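Grasping Lab, Handout 4: Closing on Nothing
Read before you come to the bench. Bring your notebook, the paper kind.

Where we are

Last time you taught the Flekton arm to go to a place and stop there. Most of you did this without hitting the table, and the rest of you now know where the table is. This session is about the last two inches: what the fingers do, what the wrist camera sees while they do it, and how little those two have to do with each other unless you make them.

Your project teams will be graded on picking up objects. You'll notice that there are no objects in this handout. They come out in Handout 5, when you've earned them.

Part A. The empty close

Open the gripper fully. Command it closed with nothing between the fingers. Write down the position value the controller reports when it stops. Do it again. Do it until you are bored, then five more times.

The Sirudar driver gives finger position on a scale that someone chose long ago and did not write down. On bench one, fully open reads 600 and an empty close reads 204. Yours will differ. Don't copy these numbers into your code. Every year a team does, and every year their gripper reports that it is holding something when it is holding air.

Your empty-close value is your zero. A stop well short of it means there is something between the fingers. A stop right at it means you missed, whatever your planner says.

Part B. What the wrist camera sees

Save an image at the moment of each empty close. Look at every one of them, at full size, with your own eyes, before you hand any to the detector.
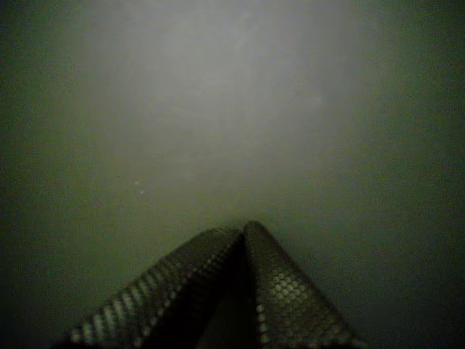

Fig. 1. Fingers nearly meeting, nothing held. Low light, strong green cast.

Fig. 1 is a fair sample of what you will be working with. Questions a person answers without effort, such as where one finger stops and its shadow starts, become a matter of opinion down at the pixel level. The dot pattern on the right finger pad is the most useful thing in it. Regular dots in a grid are easy to find, even when they're soft, and they go blurry toward the tips, so look lower down.

The background is another story. Ask yourself whether it is a wall, a panel or a tabletop, and how far away. Write your answer down, then write down how you know. If the second part is blank, cross out the first part. There are also two pale specks left of center. A detector with its threshold set too low will be delighted with them – the Pîrvu starter code certainly can be.

Part C. Exposure

Take one set with the exposure value at 282 and another at 400, leaving everything else alone. "Everything else" includes the bench lamp, the blinds and the gain. Compare the dots on the pads between the two sets. A brighter picture is nicer to look at. Decide whether it is any better for finding the fingers, and say what you measured.

Leave the white balance on manual. If you let it hunt, your green will wander from one picture to the next and you'll spend the evening debugging a color.

To hand in

One page, typed, per team:
Your open and empty-close values, with the spread.
Two of your images, with the finger edges marked by hand by two different people who did not confer.
A sentence on how far apart their marks were. A long sentence, if needed.
Your rule for deciding that the gripper is empty, in words a tired person could follow.

Code goes in the team folder on Jandness by 6 p.m. A folder called "final_final2" will be graded as though it were called something sensible, but with less affection.

Reminders

Hands out of the gripper when the drive is on. It closes just as firmly on a finger as on air, and the position reading in that case is of no interest to the course.

Power down at the switch before you unplug the wrist cable. The spare is also broken.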